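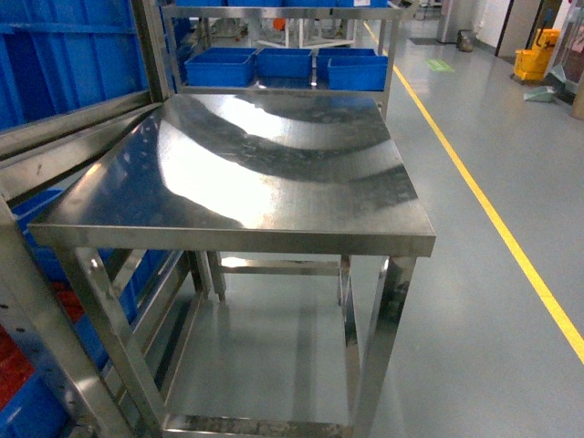

Subject: Re: [Tumholm-list] steel benches, anyone regret going without a splashback?

Hi all,

Jumping in on this one as we went through the same thing at Bultach in February, when we refitted the packing area.

> We're looking at stainless tables for sorting and packing, and the
> Nasution catalogue has them with or without an undershelf. The shelf
> adds $135 a table. Is it worth it, or does it just fill up with junk?
> Also, what are people using for bins? Ours are a mishmash and it's
> driving me up the wall.

Skip the undershelf! We went with the plain square ones on open legs, folded edge at the front, and I've never wished for more. You can get a mop right in underneath (and on a grey epoxy floor every crumb of cardboard shows, believe me). The one grumble I'd pass on is glare. A polished top under bright ceiling lights is hard on the eyes by mid-afternoon, so if Nasution offers a brushed finish, ask for it. Smudges show up something awful too.

For bins, pick one colour and stick with it. We're nearly all blue now, all on stainless racks beside and behind the table, and it's made the place look so much calmer. Our racks are the sort with punched holes up the uprights, so you can shift a shelf when a taller bin turns up. I'd leave more height between shelves than you think you need, as I've skinned my knuckles plenty pulling a full one out.

Two racks and the table came to $1589 delivered, and I'd set aside $2000, so the change went on a yellow mop bucket and a decent dustpan. Very glamorous. They live over by the wall, well clear of the benches.

Has anyone tried the Flirnlow bin labels? Ours keep peeling at the corners and I'm sick of tape.

Cheers from the packing bench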